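Section 4: Setting up the hand-held gripper for a practice session

Right, you've got the Clerix out of its case and the battery's charged, so let's get you recording. I wrote this section after watching the February intake try to do it from memory, and I've put the steps in the order I do them myself. If you do them in some other order that works for you, fine, but please don't skip step 3.

Before you start

You'll need the gripper, its data cable, a pair of the white gloves and a table with some room on it. The round wooden one is my favourite because you can walk right around it. Siham likes the white desk, but that's where all the electronics live and I'm forever worried about somebody's elbow.

1. Put your gloves on first. They're a pain to get on once you're holding the gripper.

2. Plug the data cable into the gripper, then into the laptop. Push until it clicks at the gripper end. The laptop end doesn't click, it just sort of stops.

3. Wipe the lens with the grey cloth. Not your sleeve! We lost 19 recordings to one thumbprint last year and Gonzalo still brings it up.

4. Open Skodari on the laptop and choose New Session. Type your own name in the operator box (both Marwan and Najwa are saved as "Zein", so you two need to use first names as well).

5. Wait for the preview to come up. It can take a little while the first time. If it's still black after you've had a good stretch, see the note further down.

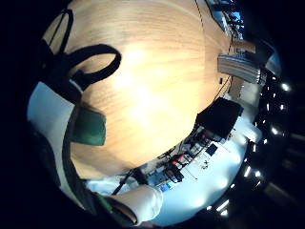
6. Set the exposure to 400 and leave it there. I know the pale tabletop looks a bit blown out under our ceiling lights, but if everyone fiddles with the setting the sessions don't match and Siiri can't use them for training the arm.

7. Close the gripper all the way, open it all the way, and do that 2 times. Skodari uses this to work out where the fingers are. You'll see the width bar go green.

8. Press Record, do your task at a normal human speed, then press Stop before you put the gripper down.

Caution: Keep your fingers clear of the jaws while you're doing step 7. The springs are stronger than they look, and a glove won't save you from a decent pinch.

Caution: Don't pull the gripper across the table by its cable. The socket is soldered straight to the board and I'm the one who has to fix it.

Note: If the preview stays black, unplug the laptop end, close Skodari completely and go back to step 2. If you get error 108 it means the disk is full, so move your old sessions to the Tarawneh drive and try again.

Note: Bags and jackets are fine to have nearby, just keep straps and sleeves away from the bit of the table you're working on. The tracking is pretty forgiving, but I'd still like the objects to be easy to see.

When you've finished, copy your session folder across, pop the lens cap back on and write your name in the Novancombe logbook. Packing the gripper away is covered in Section 5.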